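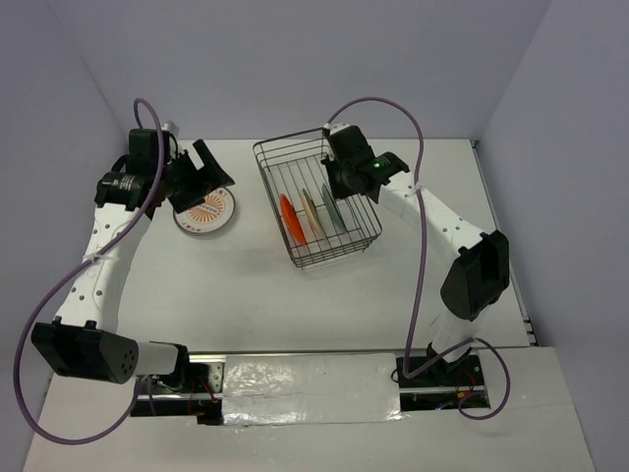
Figure 2. The white table, with the round coaster and the wire basket.

Manzano felt that a coaster is hardly ever put away for its own sake, and that it simply travels along with whatever else is being cleared, and we have come to agree with her. In the Arnthorpe households we visited in June, people were wonderfully patient with our questions, and more than 12 of them told us, often at some length, that coasters lived wherever the last cup had been. A basket close at hand seemed to change this a good deal, as we describe in Section 6.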